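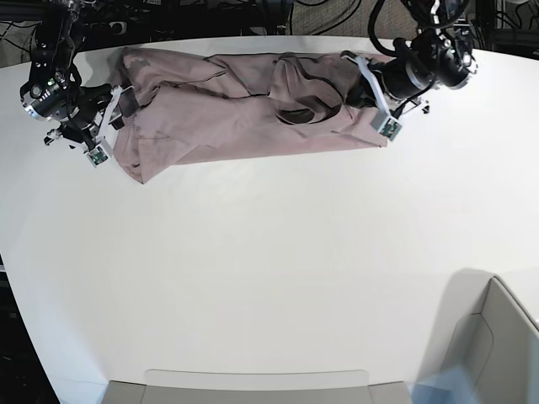 Attachment 1: the pink one on the big white table, still in a bunch

Ticket: Pink garment won't fold flat, gray mark near one end
Queue: Laundry and Linens, Minodier costume store
Opened by: Tamás Gulyás
Opened: Mon 6 November
Priority: Normal
Status: Closed

Original report

Hi all! I've got one of the dusty pink pieces from the Vetow rail on the table and it will not fold flat. Every other color in that set behaves beautifully, so I'm really curious about this one. It goes into a long narrow roll, all soft wrinkles, and one part keeps flipping back on itself and making a little pocket. I've smoothed it out by hand twice and the bulge comes back in the same spot each time.

Second thing, there's a faint grayish smudge near one end. You can just see it in the photo, toward the upper left. I don't want to press it before somebody tells me what that is, in case the heat sets it.

What I've done so far:
Shook it out hard, holding both ends
Laid it lengthwise on the table and smoothed from the middle
Turned it over and did the same again
Checked the rail card (says cool wash, hang dry, nothing about ironing)

Tamás

Reply from Linens desk

Thanks for the photo, Tamás, that helps a lot. Before you fight it any more, can you check whether it's inside out on one side? From here I can see a long dark line running through the middle of the bundle and I can't tell if it's a seam or just a deep crease. If one half is turned and the other isn't, you'll get a bulge like yours however much you smooth.

Please hold off on the iron for now. For the smudge, try a dry white cloth first, light dabs, no rubbing. If gray comes off on the cloth it's probably sitting on the surface. If nothing comes off, tell me and we'll go to the mild soap.

Update from Tamás

You were right about the first part, it was half turned! I put my arm in and found the far side all twisted up in there. Pulled it through and the whole piece opened out to nearly twice the width. I was so pleased I went and got someone from the sewing room to look.

Still not lying flat, though. There's a ridge left over from the twist and it runs nearly the full length. My guess is it went through the wash turned like that and dried that way.

Dry cloth: a tiny bit of gray came off. Most of the mark is still there.

Reply from Linens desk

Good progress. Next steps, in this order:

1. Mix a small drop of the Jitpraphai wool soap into a cup of cool water. Dab the mark from the outside in, then dab with plain water. Towel underneath.
2. Let it dry completely on a hanger.
3. Once the mark is gone, steam the ridge from the inside with the hand steamer on low. Keep the steamer moving and pull gently on the seams with your free hand.
4. Fold it in thirds lengthwise while it's flat, then in half. Don't start at the ends, start at the shoulders.

If the mark is still there after step 1, stop and write back.

Update from Tamás

Mark's gone! One round of soap did nearly all of it and a second round finished the job. The color underneath looks the same as the rest of the piece, no ring. I held it up by the window to be sure.

Steamed it this morning. The ridge took two passes, then it just relaxed, lovely to watch. Folding from the shoulders made a huge difference too. I'd been grabbing both ends and bringing them together, and with this fabric that only makes a sausage. It's now a neat flat rectangle and it fits in the Osis drawer with the others.

One question while I'm here. There are 7 more of this color on the rail. Should I check them all for being half turned before they go in the wash?

Reply from Linens desk

Yes please, all of them. Turn each one fully inside out, and do up anything that fastens. I've added a line to the rail card so it's there for the January wash too.

Great work on this one. Closing the ticket, reopen it if the mark comes back.

Resolution: garment was half inside out when washed. Turned, spot cleaned, steamed on low, refolded.
Tags: folding, creases, spot cleaning, Vetow rail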